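Last revised 26 Feb 2018, T. Chow

# Clearing drinks from a shared desk

This procedure covers a single desk at the Latstead office: one bottle, one cup or mug, and whatever paper is nearby. Allow 7 minutes. Do the drinks first and the paper second.

## Before you start

- Save your work and move the keyboard back.
- Fetch a dry cloth and a tray. The trays are on the shelf marked Tramano.
- Check that the bottle cap is screwed down. Turn it clockwise until it stops, and no further.

## Moving the bottle

1. Keep the bottle upright at all times, including when it is capped.
2. Hold it low, at the label. The shoulder of a thin plastic bottle gives when squeezed, and a loose cap will then leak.
3. Lift straight up before moving sideways – dragging will take any loose sheet with it.
4. Set it on the tray, away from open cartons of paper.

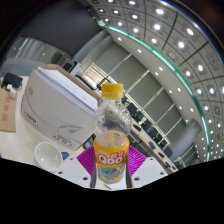
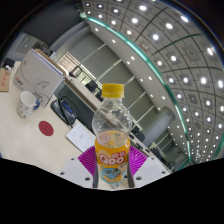

*Qoo bottle held at the label, yellow cap on, with a cup or mug standing to the left.*

## Cups and mugs

Empty cups go on the tray next to the bottle, rim up. Turn handles inwards so that they do not catch on the door frame. Anything with liquid in it is carried separately and emptied in the kitchen sink.

## Paper

Wipe the desk and wait 2 minutes before putting paper back on it. Open cartons stay at the rear of the desk with the flaps folded out. If a stack has been splashed, take off the top sheets until you reach a dry one and put the wet ones in recycling.

## Disposal

Unfinished bottles go in the fridge, lower shelf, with initials on the cap. Empty ones are rinsed, squashed and recapped, then placed in the plastics bin outside room 46. Didier Fleury holds the key if the bin store is locked (extension 177).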